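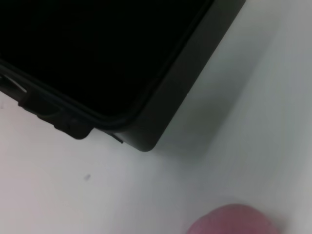 What does a written work standard for a two-armed robot cell need to cover?

A work standard sets out what the arms may handle, where each arm may be at each stage of the job, who may stop or restart the cell, and what gets written down afterwards. It sits alongside the machine maker's manual and does not replace it.

Chapter 6
Handling Standards for Shared-Table Cells

Most of the rules in Chapter 5 dealt with fences, light curtains and floor markings. This chapter moves inside those limits, to the table itself. The worked case is a small one: two arms, one hard plastic case with a hinged lid, and one soft item that belongs inside it. Jobs like this look harmless, and they are often written up poorly for that reason.

The Lovcombe site rules, drafted by Latifa Berrada and Reiko Ikeda, are used throughout. You will find the full text at the back of the book. The site gives every handling task a number, and the case-packing task is 729.

6.1 Describing the object

A task sheet starts with the object. Write down its outside shape, its colour, any part that moves, and any part that sticks out far enough to catch a finger or a cable. Lids need their own entry. A closed lid and an open lid are two different shapes as far as the arm is concerned, and the sheet should treat them as two objects with two clearances.

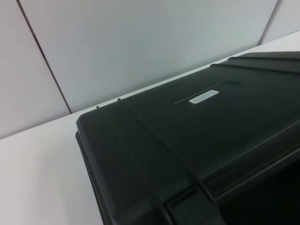
Clearances are measured from the outermost moulded part, including ridges and latches, and never from the flat of the lid. At Lovcombe the minimum for an arm passing over a closed case is 40 millimetres. Labels and serial stickers are recorded by position only. If the task depends on reading one, that is a separate task with its own sheet.

Soft items are harder to describe. Foam and rubber change shape under the jaws, so the sheet should give a grip force limit as well as a size. Emiko Oda's team at Biltwood adds a line for how long the item may be held, and this is a sensible habit to copy.

6.2 Sharing the table

Two arms over one table need a rule of priority. The usual one is that the arm nearest the object has right of way and the other holds position clear of it. Holding position means stopped, with the jaws in a known state and cables free of the work area.
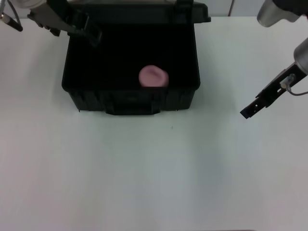 Figure 6.2 Open case on the table, with one gripper near the raised lid and the other to the right of the case.

The sheet must also name the hold point for each arm. "Out of the way" is not a hold point. Give it as a taught position with a number, and check it at the start of every shift. Ghizlane Abdel Rahman reviewed 1160 shift records for the Badawi plant and found that hold points were the entry most often left blank. Her advice was to move that box to the top of the form – the blanks mostly stopped.

Cables count as part of the arm. Any loop that leaves the gripper should be allowed for in the clearance, at its widest, with the wrist turned both ways.

6.3 Before the cycle starts

The operator carries out these checks in order and initials each one:

1. The table is clear of tools, packaging and anything else not named on the task sheet.

2. The lid is in the state the sheet calls for, and will stay there without being held.

3. Both arms are at their hold points and the stop button has been tested.
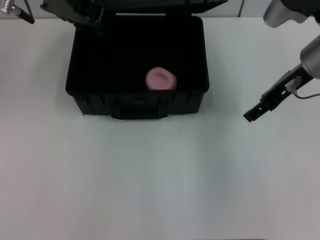
4. The soft item is in its listed position and has no tears or loose pieces.

5. The speed setting matches the sheet. Reduced speed applies whenever a person is inside the marked zone.

A failed check stops the task. The operator may fix items 1 and 4 alone, but items 2, 3 and 5 go to the cell lead, who signs for the restart. Section 6.4 sets out the restart form used on the Jerico line and explains how it differs from the Lovcombe version.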